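Home | Modules | Handouts | Reading list | Contact

Food Labelling and Everyday Law – Handout 4: What a label has to say, and what it would like to say

Posted Jul 7, 2025 in Course Notes, Consumer Studies

Last time we got as far as the name of the food and ran out of time, mostly thanks to the argument over whether a "drink" may be called a "juice". It may not. Please stop emailing Lerato.

Start with two kinds of wording. Compulsory wording is small, dull and written by someone worried about a fine. Voluntary wording is large, cheerful and written by someone paid by the adjective. "Farmhouse" is voluntary. So is "hand-finished", a word that has never said whose hand or what was left to finish. When you read a pack for the assignment, mark the two in different colours before you form any opinion of the product.

Ingredients go in descending order by weight, as they stood when they went into the mix. Our standard case is the Cedow breakfast bar, sold as "honey and almond". Almonds come sixth and honey ninth, after salt. The percentages are there because both are named on the front, and they make sad reading. 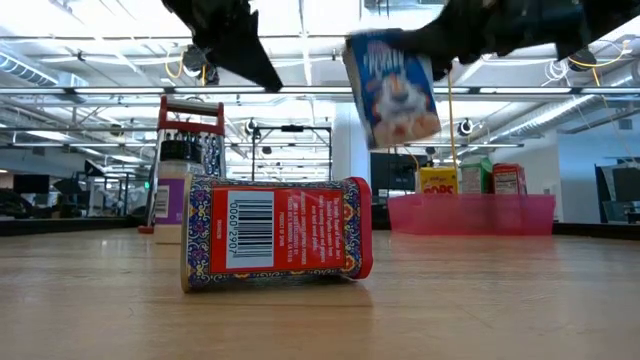
Origin is where most of you lost marks in November. "Product of", "packed in" and "blended in" are three separate claims, and a shopper in a hurry treats them as one. The Painemal olive oil in your reading pack was pressed in one country, blended in a second and bottled in a third, under a painting of a village that may be in a fourth. Quote the exact phrase in your answer. If you paraphrase it you have usually changed it.

Dates. "Use by" is about safety, "best before" is about quality. Si-woo Han's survey for this module asked 156 shoppers to explain the difference; 37 got it right, and 23 said one of them was for the shop. A further 12 said they sniffed it, which for "best before" is a respectable method and for "use by" is not.

For next week: read the Prukevmont soup case (it is short, and the judge plainly had not had lunch). Bring one pack from your own cupboard, empty if it held anything that leaks. Write down every claim on it, say which are compulsory, and find one that means nothing at all – the Osora crisps are banned this year, as everyone picks them.

Lerato Ngubane will take the seminar. Questions about juice go to me.

3 comments | 12 shares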